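Spring walk-through, Flerkari building, ground floor and back rooms
Done in May by me, with Kulsoom Magsi holding the ladder and arguing about the exit signs

Exit doors, front and side – OK
Both open all the way with one push. The side one squeals like mad but that isn't a fail, it's just annoying. I gave it some oil anyway.

Exit signs lit – 1 FAIL
The one by the loading door is dark. Kulsoom says it's the bulb, I say it's the battery pack, and we have a small bet going (coffee).

Extinguishers – OK, with a comment
All 4 tagged and in the green. The kitchen one had a coat hung over it AGAIN. Please, people, there are hooks right by the door!

Smoke alarms – OK
Pressed every button, every one of them screamed, and I apologized to Min-kyu Son, who was on the phone at the time. Sorry Min-kyu.

Floors, trip hazards – OK after fixing
The mat inside the front door had curled up at one corner, so I flipped it and taped it down. I'd like a new one before winter, the heavy rubber kind if we can swing it. Hallway tiles are fine, and the loose one outside the restroom got glued last year and hasn't moved.

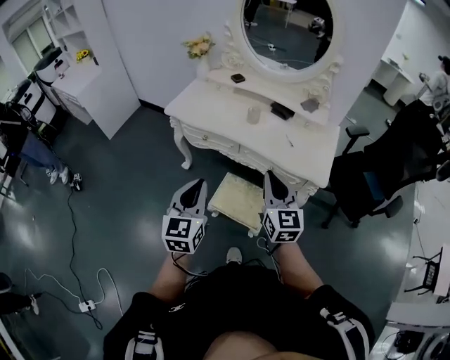 Electrical – 2 COMMENTS
No scorched outlets, no warm plates. I did find a power strip plugged into another power strip in Esperanza's office, which she swears was there when she moved in. Gone now. The label on breaker 9 has faded to nothing and I have no idea what it runs, so if you know, write it on the panel in real marker.

First aid kit – FAIL
Plenty of gauze, one lonely band-aid, and eye wash that's past its date. Daranee Pongsiri is putting in an order with Marchal and I asked for the bigger box this time, $184 with the refills.

Stairs and handrail – OK
Solid. I leaned my whole weight on it and that's not nothing.

Water heater closet – REDO
Boxes stacked right up against the tank. I moved the ones I could lift. Whoever owns the heavy ones marked "Grondell returns", come get them, I'll look again next time I'm down there.

Still open: exit sign, first aid kit, breaker label, boxes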